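Painter's tape and kraft paper as a robot work mat: one semester with the Stoltard roll set

Our robotics club runs two arms, one table, and a budget that makes everybody laugh the first time they hear it. So when I say I have opinions about paper and tape, please understand that I've spent more of this school year thinking about paper and tape than about anything with a motor in it.

The thing I'm reviewing is the Stoltard bench cover set, which is a big roll of brown kraft paper plus rolls of blue painter's tape, sold for people who paint furniture. We paid $40 for it in October. We wanted a grid on the table for our pick-and-place project, where the arms lift cups and cans and pegs out of one cell and set them down in another, and the kids call out cells like it's a game of Battleship. The proper way to do this is a printed mat. I priced one from Prestura and it was $192 before shipping, and I closed that tab so fast!

So, paper and tape it was. We rolled the paper out, trimmed it with a box cutter, and let the students lay the grid themselves with a yardstick and a pencil. That took one whole meeting, and there was a long argument about whether the cells had to be perfectly square (they didn't, and they aren't).
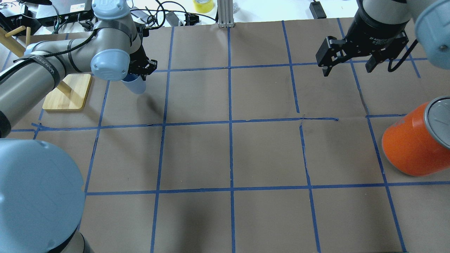 Review and photo: Bjartur Hafstein
Posted 11 Mar 2026 in Club Gear

Okay, the good stuff first. The blue on brown is really easy to read. Even with both arms hanging over the table and a light blue cup in the gripper, you can tell at a glance which cell you're aiming for, and that goes for the kid on the far side of the bench too. The paper is dull, so I don't get the glare we used to get off the bare white tabletop, which drove me nuts under our lights. And it takes pencil! The students scribble little offsets on spare offcuts and tape them up next to the monitor, and I've gotten weirdly fond of that.

The paper is also heavier than I expected. Cans get set down on it, tipped over on it and rolled across it all afternoon, and our wooden peg stand gets dragged around by people who have been told to lift it. Most of the sheet has held up fine.

Most of it. You can see creases toward the middle right, and there's a slit-like tear near one of the vertical strips. I tried sticking more tape over a tear on our first sheet and ended up with a ridge that a can would rock on, so I don't do that anymore. When a sheet gets bad enough we swap it out. That takes 18 minutes if the strips go down in the right order, and I only know because two of the students started racing each other at it.

The tape is where I'd knock off a star. It sticks well and it peels clean, no complaints there, but it's stretchy, so if you pull it tight over a long run it creeps back and you get wrinkles and little kinks. Ours has plenty. The ends tear ragged too, unless you use scissors, and try getting a room full of teenagers to use scissors when they have perfectly good fingers. I had a half roll of Trutanex tape in a drawer from another project and it laid down noticeably flatter. It costs more, but next time I'd buy the paper from this set and the tape from them.

One tip if you go this way: put the long strips down first, back to front, and don't stretch them at all. Just unroll a bit, press, unroll a bit more. Where strips cross you get a double layer, and that's fine for cups, but a small wooden peg with a narrow foot will lean if it lands right on a crossing. We told the students to aim for the middle of the cell, and that was good practice for them anyway.

Would it work for a competition? Depends on the rules. At the Hauksdóttir meet, the tables come with their own markings, so we only use ours for practice. If your team needs cell positions that match from one week to the next, get the printed mat, or at least mark the tabletop underneath so each new sheet lines up. We remeasure every time we change paper, and I've decided to call that a lesson plan.

There's still a lot left on the roll, by the way. The label says 100 feet and I believe it.

Four stars for the paper, three for the tape. I'd buy the set again for a beginner group, and I'd hide the good scissors somewhere I could find them.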